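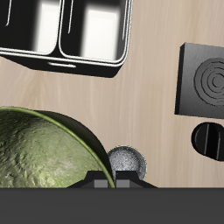
I have been baking the same rye loaf since October and I finally, finally have one I'd serve to other people!

Some of you will remember the first tries. The one I took to my sister's in Toledo could have held a door open (she was very nice about it and fed most of it to the soup). I almost quit after that. Then Yvette Turcotte wrote to me after reading my sad little post, and told me I was treating rye like wheat. Stop kneading it, she said. Just stir it, like thick oatmeal, and leave it alone. I have been grinning ever since.

So, where things stand. I'm using the dark flour from the Grollham mill, which I order ten pounds at a time and keep in the coldest closet in the apartment. It's coarser than the supermarket kind and it drinks up so much more water -- my dough now looks like something you'd patch a driveway with. You can't shape it. You scoop it into the pan with a wet spatula, smooth the top, dust it with flour, and when the flour starts to crack into little islands it's ready for the oven. I love that part. I go and check on it way too often.

The starter is the one I got at the Vavomstead bread swap. I named it Trillesska, after the village in the fairy tale book I had as a kid, and it's much happier on rye than it ever was on white flour. It used to sulk for hours. Now I feed it before bed and by breakfast it's pushing at the lid and smells like green apples.

My big discovery this month is the scald. You take 80 grams of the flour, pour boiling water over it, stir until it turns to glue, and let it sit overnight before it goes in with everything else. I'd read about doing this and skipped it every time because it sounded fussy. Well! The crumb came out moist and a little sweet with no honey in it at all, and the loaf was still soft on day five. I would like all my skipped scalds back, please.

The other thing is waiting. You have to let rye rest a full day before you cut it, wrapped in a towel, or the middle is gummy and sticks to the knife. I've failed at this more times than I'll admit here. What helps me is baking late in the evening, so at least I'm asleep for the first part.

And then toast! I think rye is better on the second day and best of all toasted on the third, cut thin -- thinner than you think -- and put through twice on low so the edges get crackly and the inside stays chewy. Salted butter, then a scrape of plum jam, or sliced egg if it's lunch. Caraway people, I know you're out there, and I did try it with a spoonful of seeds. It was good. I still like it plain.

Next I want to try cooking whole rye berries into the dough. Yvette says to soak them until you can squash one between your fingers, and to use fewer than I want to. I've got a jar of them soaking on the counter right now.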